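Speaker notes: What the arm costs after you have bought the arm
Session on equipment budgets, July 3, 2025
Slot is 30 minutes. Stop at the parts table and take questions even if not finished.

Opening (no slide)

Start with the room. Ask who has an automation line in next year's budget. Then ask who has a line for the table it will stand on. Wait for the second set of hands, don't fill the silence.

Say where I'm coming from. I plan equipment for a small contract shop, Orach, that sorts, checks and repacks books, mostly children's titles coming back from stores. I'm the person who signs the purchase request and then has to explain it in December. I don't hate robots. I have a low opinion of robot quotes.

Slide 1: The quote

Put up the Hudec quote with the prices covered. Read the headings only: arm, controller, gripper, delivery, one day of training. Let people look at it.

Point out what a quote like this does well. It's short. It fits on a page, a manager can read it, and every item on it really does arrive in a crate. My complaint is with what we do with it afterward. We take the bottom number, copy it into the plan, and from then on everyone calls it "the cost of the robot."

Things missing from the page in front of them: a mount, a frame, guarding or whatever your risk assessment says you need in place of guarding, a computer, a desk for the person at the computer, power, cable management, spare fingers, floor space, and somebody's salary.

If anyone asks whether I went back to the seller about this: yes, and the answer was that these are "customer-side." Fair enough. Then they belong in the customer's budget and we hadn't put them there.

Slide 2: How the number gets approved

Tell the payback story, keep it short. Our first plan had a payback figure in it. The figure assumed two shifts. We run one. I asked where the second shift had come from and it had come from the seller's spreadsheet, which had a cell for shifts with 2 already typed in it.

Advice: open every cell in every spreadsheet somebody hands you. Look for shifts per day, uptime, scrap rate and hourly wage. Change each one to a number you can prove from your own records and see if you still want to send the request.

Second thing on this slide. Ask what happens to the person whose job is in the savings column. At our place that person was going to be loading the robot. So the saving was zero, and we'd moved a chair.

(Usually gets a laugh. Don't wait for it.)

Slide 3: The demo problem

A demo tells you the arm can pick up the thing in the demo. I have sat through a lot of these and the part is nearly always a block or a machined cylinder. Hard, same size every time, doesn't care which side you squeeze.

Our parts are books. Small square ones, tall floppy ones, board books with rounded corners, things with a sticker sheet glued in the back. A paperback flat on a table gives a two-finger gripper very little to hold. You can slide it to an edge, you can tip it, you can use suction and find out what suction does to a coated cover. All of those have a price and none was on the Hudec page.

So: bring your own parts. Bring the worst ones. If the seller wants to pick them out of the box for you, take the box back.

We made a list of 13 titles that our own people complain about packing. That became the acceptance test. Two bidders dropped out when they saw it, and I consider that money saved.

Slide 4: Force sensing, do you need it

I was against this. It's an extra between wrist and gripper and it costs real money. The sales pitch is that the arm "feels" the part. I'd strike that word from any proposal. It reports a number and somebody has to write the code that does something sensible with the number.

Where I ended up: if your fingers come down close to a table surface and the part is thin, you want to know about contact before the fingertips do. So price it in from the start, or plan to use fixtures that hold the part up off the table. Pick one. What you shouldn't do is leave it off to get under an approval limit and then add it as a change order. We did that. Ondidon, who did our integration, were polite about it and billed us for taking the wrist apart.

Slide 5: The table costs money

Slow down for this one, it's the slide people write to me about.

Everybody plans for the arm. The arm takes up one round base's worth of floor. What surrounds it takes up a corner of the building. Have the audience ignore the arm for a minute and look at the rest.

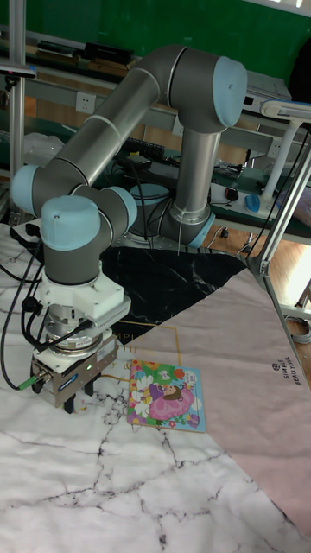 Slide 6: Reading a cell for what it cost

Talk to the photo, don't read it out. The book lying by the gripper is the job. Then move back to the bench: keyboard, mice, power strip, outlets on the rail. That's a desk, and a desk means a person, and a person is the most expensive item in any of my plans. Then the aluminum framing at both sides. Framing looks cheap until you price the brackets and the afternoon.

The marble-look mats and the pink sheet under the book are worth a mention too. Background matters if you're using a camera to find parts. A book with a busy cover on a busy surface is a harder problem than the same book on plain gray, so decide early what your surface will be in production and test on that. Changing it later can mean redoing vision work you've paid for once.

Ask the room: which of these would have been on your request? Take two answers, move on.

Slide 7: The parts table (handout)

This is the sheet I use now. Six rows.

Row one, the quote. As received, no rounding.

Row two, what touches the part. Gripper, fingers, spare fingers, sensor if you're having one. We keep finger spares under our own stock number, 1013, because the first time we needed a pair I couldn't find out who had ordered the last one.

Row three, what holds everything up. Mount, table, frame, surface.

Row four, power and cables. Walk the route with a tape measure. A cable on the floor is a line item you haven't bought yet.

Row five, people. Setup, programming, and the weekly hours afterward. Be mean here. Whatever the seller says, ask a current customer, and pick the customer yourself.

Row six, getting out. What does it cost to stop? Can you sell it, lease it back, move it to another job? Jekness offered us a lease with a return clause and I still think it was the best paper I saw all year, although the monthly rate was silly and we said no.

Slide 8: When I would sign

People expect me to say never. I signed ours. I'd do it again on these terms: our parts, our surface, our shift pattern, payment held back until the list passes, and a named person in-house who wants the job. If that last one is missing I'd wait a budget year. An arm can sit idle very easily and it keeps losing value while it does.

I should also say what I got wrong. I budgeted nothing for labels changing. Publishers redo covers without telling us, so each new cover is a small piece of work. It's in row five now.

Likely questions

"Can we rent one for a trial?" Yes, if you also rent someone who can run it. A trial without that person tests your patience and your loading dock.

"Is a cheaper arm good enough?" Maybe. Repeat accuracy is rarely what stops a job like ours. Support and spares are. Ask how long a replacement joint takes to reach you and get it in writing.

"Did it pay back?" On the seller's sheet, yes. On mine, not so far. Say it plainly and give the reason, which is the one shift.

"Would you share the quote?" No. The blank parts table, gladly.

If time runs short, cut slide 4 and go straight from the demo problem to the table.

14 shares
3 comments

Related
Leasing versus buying for one-shift shops
What to put in an acceptance test
Questions to ask a reference customer
Returns handling: labor hours by format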